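Okay, robot fault thread, because this one had me grinning even while it was ruining my Saturday. We're teaching the two-arm Prila cell to sort soft stuff into bins, and the right gripper kept hanging on after the release command! 1/

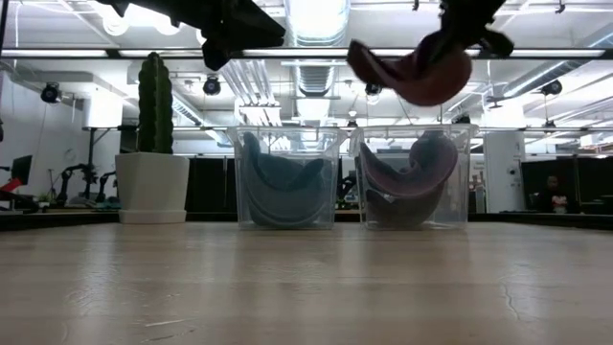
Right arm over its bin, piece in the fingers.

Three bad releases in 70 cycles. Doesn't sound like much, but the program assumes the hand is empty and moves on - so the arm sets off on its next pick with something already in its grip. 2/

Petro Dmytriv guessed sticky pads. I guessed a loose cable. Both wrong! The logs showed the open command going out 38 milliseconds before the arm reported it had stopped, and the controller just tossed it. No error, no warning, nothing. 3/

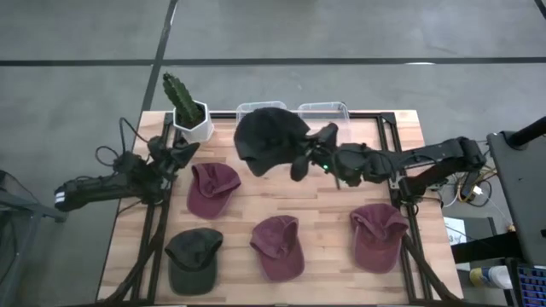

Soft things are a great way to find bugs like this. A hard block clatters when it drops, and a cap like the black one up in the right gripper makes no sound at all, so you have to check the fingers every time. We're doing that in code now: no "open" reading, no next move. 4/

Speed is down to 20 percent until the check has run all weekend. Huge thanks to Tane Tipoki for reading logs with me over cold noodles. If you run a Prila, go look at your release timing! 5/5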